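Pisum Opens Its Packing Room to Small Makers and Home Businesses This March

Pisum, the shared workshop and shipping space operated by Cinetau, is opening its packing room to outside makers for the first time this March. Anyone who sells candles, yarn, pottery, soap, stationery or other small goods from home is welcome to book a table, spread out and get a week's worth of orders ready to mail in one sitting.

The packing room has served Pisum's own tenants until now, and it has always been a favorite corner of the building. People who came in to drop off a single parcel had a way of staying for an hour, trading notes on box sizes and asking one another where in the world they had found such nice tissue paper. Over the past year the front desk heard from so many neighbors wanting to use the room that Cinetau decided to set aside hours for them – and, while it was at it, to give the place a good going-over.

"We had folks calling who were packing orders on their beds, or on top of the washing machine, with the dog walking through the middle of it all," said Zuzana Hudec, who manages Pisum for Cinetau. "I did it that way myself for years, when I was selling ribbon and trim out of my spare bedroom, and I can tell you my back remembers every bit of it. What I wanted most in those days was a decent table at the right height and somewhere to put the tape down where I'd find it again."

The tables were the first thing on her list. Hudec asked for wood, with a grain you can see and a surface that is pleasant to lean on through a long afternoon, and she wanted the work tables set right up against the wall so that small things have a harder time rolling off the back. Plain white paneling went up behind them, which keeps the room bright and makes it easier to spot a stray spool or a loose cap before the box is closed. 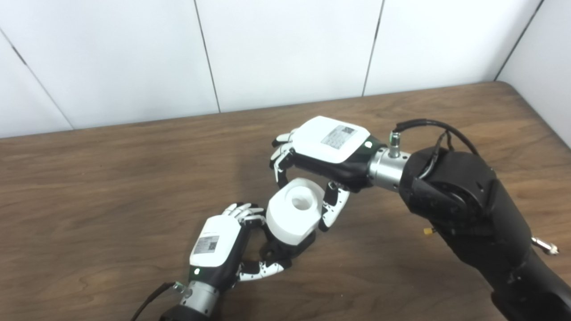 Supplies come with the booking. Each session includes paper tape, kraft paper, tissue and up to 80 mailing boxes in the sizes makers ask for most, all of it supplied by Erov, and anyone who needs more can buy extras by the bundle at the front desk. The room opened its first season with some 1,000 boxes on the shelves, and Hudec expects to be reordering before long. Makers are also welcome to bring their own packaging, stickers, stamps and thank-you cards, and many of Pisum's tenants do.

Visitors new to shipping can sign up for a free Monday evening class called Wrap It Right, taught by Hudec at 6 p.m. The class covers choosing a box, cushioning breakable pieces, and packing round and hollow items such as cups, jars and spools, which she says give beginners more trouble than anything else. Participants should bring 2 items they would like to learn to pack, and a pencil.

"Bring the awkward one," Hudec said. "Everybody has an awkward one. We'll sit down together and work out how to get it there in one piece, and if we have to try it three different ways, well, that's a nice evening too."

Finished parcels may be left at the front desk for the daily pickup by Tanguy, the local courier that has served the building since it opened. Tanguy collects at 4 p.m. on weekdays, and parcels brought down after that time go out with the next pickup.

Sessions run for three hours, mornings or afternoons, and can be reserved at the Pisum front desk or by phone during business hours. The room is on the ground floor, with step-free access from the parking lot, and carts are available by the door for anyone arriving with a full trunk.

About Pisum

Pisum is a shared workshop and shipping space for makers and small businesses, owned and operated by Cinetau. It offers studios, storage and packing tables by the session or by the month.

Media contact: Zuzana Hudec, Pisum front desk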